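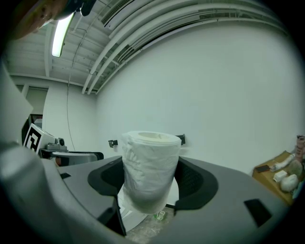
2 min read

Clinbridge closed its last public restroom in February. The building is still there, next to the bus shelter, with a steel plate bolted over the door. The town saves money on it every year, and I think the town made a mistake.

I drove a delivery route through Clinbridge and Stollside for 17 years. People who work indoors don't think much about restrooms. People who drive, sweep streets, read meters or walk a mail route think about them all day. You learn which gas station keeps its key behind the counter and which diner wants you to buy a coffee first. Then the coffee sends you looking for the next one.

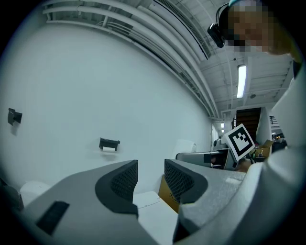 The usual argument for closing is cost. The Clinbridge restroom was budgeted at $1,390 a month for cleaning, water, paper and repairs. That is real money for a small town. It is also less than the town spends keeping the flower beds on Pärn Street, and I like the flower beds. I only want the two bills put side by side before one of them gets called a luxury.

The other argument is trouble. Normunds Mets, who owns the hardware store across the road, told me he was glad to see the place shut. He had called the police over it twice last year. I believe him. But he also told me that people now come into his store and ask to use his, and that he says no to most of them. The need moved across the street and became his problem.

Stollside did it differently. It kept its restroom open and cut the hours, from six in the morning until eight at night. One worker cleans it in the morning and again after lunch. Uldis Lūse, who has that job, says most of the work is restocking paper and mopping. When something breaks, he reports it and it gets fixed that week. He thinks a dirty restroom gets treated badly and a clean one mostly doesn't, and from what I saw on my route he is right.

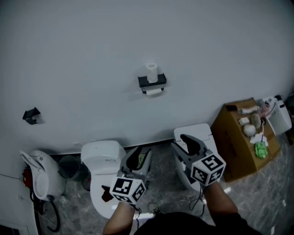

There is also the matter of who stays home. My mother stopped shopping downtown in her last few years because she wasn't sure she could find a bathroom in time. She never complained to the town about it. Parents with small children make the same choice, and so do people with bowel trouble, and none of it shows up in a budget report. The shops on the square just have fewer customers.

Nearly 180 people signed the petition to reopen the building. The council's answer was that nearby businesses could "fill the gap." Brostodlow tried that, with stickers in the windows of shops that agreed to let anyone in. Most of the stickers I remember were on places that closed at five.

Reopen it with shorter hours, pay someone to clean it properly, and look at the numbers after a year. The pipes are still in the ground and the plate comes off with a wrench.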